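Entwistle Play Library
Progress report to the Jurance Fund
28/11/2020

The grant was awarded to renew the library's pretend food collection and to provide the baskets and table covers needed for sorting and lending. The old stock held at Kemlow has now been checked. Of 458 items, roughly 300 were fit to keep and have been returned to the shelves.

Replacement stock has been ordered from Trommont – mainly fruit, vegetables and bakery items. Sorting takes place on a long table under a light grey cloth, and woven baskets hold the smaller sets.

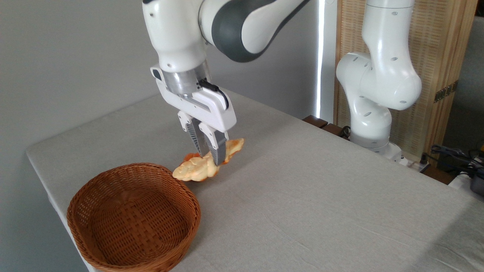 How many sets can a family borrow at one time?

The limit is 2 sets for each household, for a loan period of 12 days. Nurseries may apply for a longer loan in writing.

Spending remains within the agreed budget. The largest cost to date has been the replacement stock, followed by the baskets. One delivery is outstanding and the supplier has confirmed that it will be sent in January.

The remaining work consists of labelling the baskets, completing the printed catalogue and revising the loan form – a draft of the form is attached for the Fund's comments. A final statement of costs will follow once the last invoice has been paid.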